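Open Day at the Kovura Handling Laboratory: Gallery

Published 2021-11-09

The Kovura Handling Laboratory opened its doors to the public in October for the second time. A total of 400 places were offered, and all were taken within the first week of booking. Visitors came from local schools and colleges, from firms in the repair and travel trades, and from the streets around the Stallerari site. The laboratory is grateful to everyone who attended and to the staff of the Bagheri Building, who kept the entrance hall and cloakroom open beyond their usual hours.

The pictures on this page come from the luggage demonstration in Room 16, which forms part of the Pretemum programme. Pretemum studies how robots may assist with the handling and repair of everyday goods. Suitcases were chosen for this year's open day as an object that every visitor would know well. Groups were admitted in turn, and each heard a short talk before moving to the viewing line.
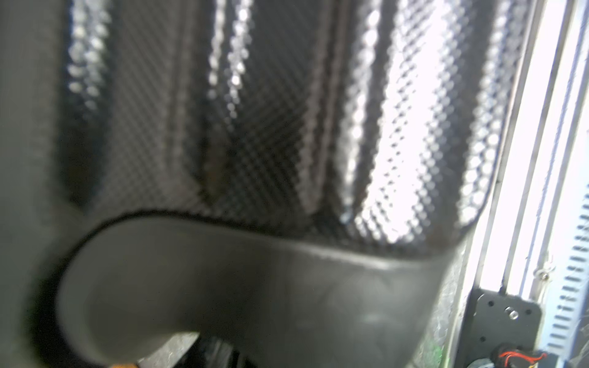
A gripper finger seen at close range, with perforated metal mesh behind it and aluminium framing to the right.

Many visitors asked how the arms are guided. Staff explained that views from the wrists are used together with a wider view of the whole work area. The wrist view shows fine detail near the fingers but very little of what lies around them, and the wider view has the opposite strengths. Those who wished to know more were given a copy of the laboratory's short guide, which may still be requested from the front desk.

The talk also covered the choice of task. Wheels are among the parts of a suitcase that receive the hardest use, and they are often small, dark and awkward to reach. A person working on one will turn the case, steady it with one hand and feel for the part with the other. Dividing such work between two arms calls for careful planning, as both must share a small space without hindering each other.

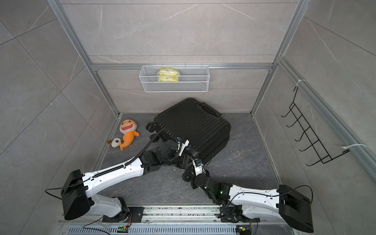 Both arms at the same corner of a black hard-shell suitcase. Two plush toys, a shark and a dog, lie on the floor beside it.

The shark proved popular with younger guests, and several drawings of it were left on the comments board. The laboratory received 87 written comments in all. A number of these asked for more seating near the viewing line and for larger print on the wall panels. Both points have been noted for next year. Other guests asked whether the demonstration could be run at a slower pace, with pauses for questions, and the programme team is considering how this might be arranged within the time given to each group.
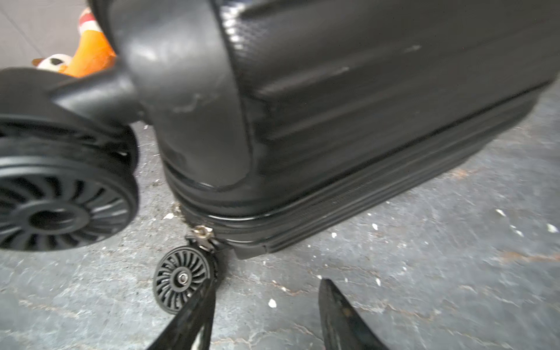 Questions from the repair trade were of a more practical kind. Guests wished to know how a gripper copes with rounded parts, how firmly it may press on a worn surface, and what is done when a small part comes to rest in an awkward position. Staff answered as fully as time allowed and made clear that Pretemum is a research programme and does not offer a repair service to the public.

A fuller account of the day, including the text of the opening talk, is held in the laboratory's records under reference 1567 and may be read on request. Schools wishing to arrange a separate visit should write to the Kovura visits office, stating the size of the group and the ages of the pupils. Visits are held during term time only, and groups under the age of eleven must be accompanied by two members of school staff.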